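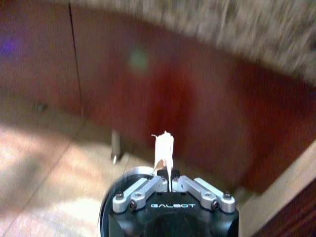
Pre-run check, kitchen pickup trials, 9/15/23
Checked by: Glenys Sutcliffe

Linkage screws: OK. Went over them all with the hex key, my favourite job!
Wrist flange: OK
E-stop: OK, tested twice (Xolani made me)
Soft-grip threshold: CHECK. The new method held tissue in 30 trials without a drop, but I'd like Fatima to rerun it at the old setting before we brag
Motion blur in wrist view: NOTED. Slow the arm near the cupboards
Log saved: yes, run 1046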